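The bin is the easy part
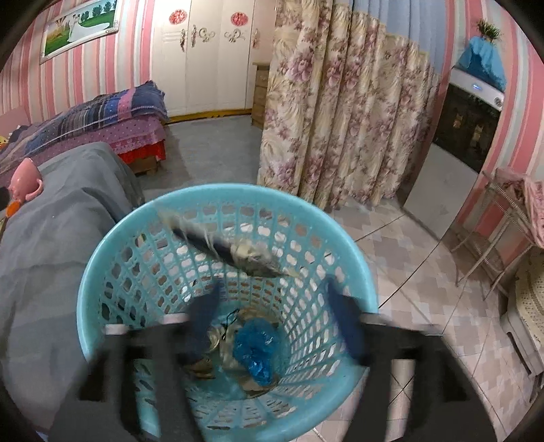
The two-fingered gripper over the blue basket, bedroom floor.

I have spent most of July's evenings on a hand-held gripper, and I am less convinced by home robots than when I started. Mine has two broad black fingers with blue pads on the inside. It has no arm, no motor worth the name and no opinions. I squeeze and it closes. The parts came to 197 pounds, which would buy a great many litter pickers.

The idea, as preached at our shared workshop on Rusow Street, is that you do the chores yourself with the tool in your hand, record the lot, and a machine learns from it later. Gøran Myklebust, who cut my fingers on the workshop's laser, has 785 recordings from his own house. He is cheerful about them. I asked what his arm could do now and he said it could put a sock in a box, if the box stayed where it was.

I don't doubt the sock. What bothers me is how much of the job I do before the gripper gets near it. I decide that a crumpled wrapper is rubbish and a pink china pig, or possibly cup, is not. I know the quilt is to be left alone and the curtain isn't a thing to be tidied. None of that is in the fingers – it's in me, and I'm not sure 2129 more goes at the basket will get it out.

The usual answer is more data. Perhaps. It was also the answer when the Adby kit came out with 56 ready-made tasks, and the one I tried at the workshop stalled on a carrier bag.

I'll carry on, mostly because I like building things and the pads still need a better glue. But when someone on a Saturday open day tells me the housework will be sorted in a couple of years, I ask who emptied their bin this morning.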